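Jormont 社区中心管理理事会会议纪要

打印本页 | 通过电子邮件发送
阅读时间:3 分钟

会议日期:2023年10月23日
会议地点:Jormont 社区中心二楼会议室
出席:理事会全体成员;Ploveck 物业服务公司代表列席

一、确认上次会议纪要

上次会议纪要经审阅,第四项中“东侧入口”更正为“西侧入口”,其余内容无异议,予以通过。

二、供暖系统检修

Ploveck 物业服务公司代表汇报,锅炉房年度检修已完成,更换循环泵密封件一套,费用891元,列入日常维修支出。北侧走廊散热器仍有异响,承包方将于供暖季开始前复查。理事会要求复查结果以书面形式提交,并抄送各使用团体。

三、阅览室开放时间

理事会收到延长阅览室晚间开放时间的联名申请,共29户签名。经讨论,同意自下月起试行,闭馆时间由晚八时推迟至晚九时,试行期三个月。试行期间增加的值班安排由办公室统筹,照明及用电情况按月登记。有成员提出周边停车可能受到影响,理事会决定在试行期满时一并评估。

四、休息厅家具与陈设

理事会审议了休息厅的陈设事项。现有座椅使用年限较长,部分坐垫已塌陷,会议原则同意分批更新,优先考虑皮革面料,以便日常擦拭。靠垫与座椅应在色调上保持协调。
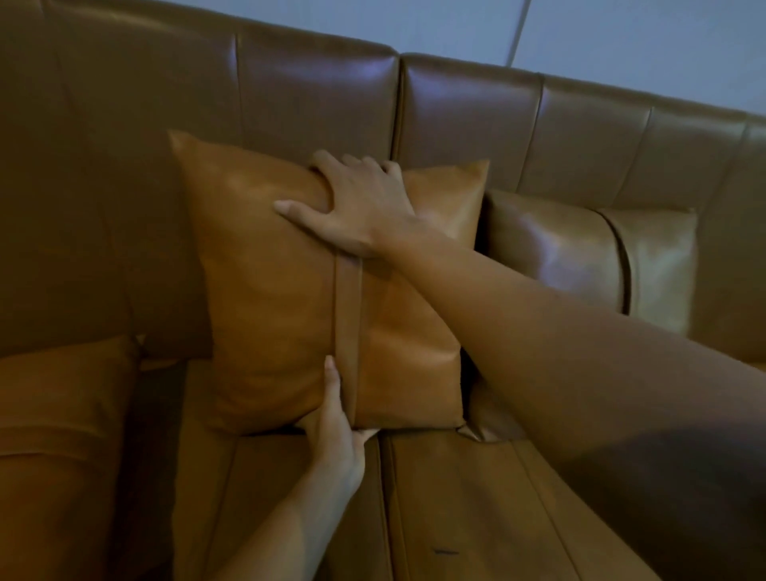
焦糖棕色皮沙发与浅棕色方形皮靠垫

关于采购方式,会议要求至少取得两家供应商的书面报价,其中 Griltik 家具行的报价已收到,另一份待补。报价应分别列明运输、安装及旧家具清运费用。本项在报价齐备后提交下次会议表决,此前不得签订任何合同。

五、Ismail 厅租用规则

现行规则未对取消预订作出明确规定,今年以来已引起数次争议。经表决,通过以下修订:

1. 预订人须在使用日前七天以书面形式提出取消,逾期不退还押金。
2. 押金标准调整为700元,适用于所有非会员团体。
3. 使用结束后,桌椅须恢复原位,厨房须清洁完毕,由值班人员签字确认。

表决结果:赞成多数,反对无,弃权一票。修订后的规则在公告栏张贴,已确认的预订仍按原规则执行。

六、其他事项

(一)西侧入口坡道扶手松动,办公室已设置临时提示牌,维修列入本月工作。

(二)失物招领柜内物品保管期满三个月的,由办公室登记后处理。

(三)有居民来信建议增设自行车停放架。理事会认为需先核实消防通道宽度,责成办公室测量后回复来信人。

七、下次会议

下次会议时间另行通知。拟列入议程的事项,请于会议召开前五个工作日送交办公室。

本纪要由理事会办公室整理,如有更正意见,请以书面形式提出。

打印本页 | 通过电子邮件发送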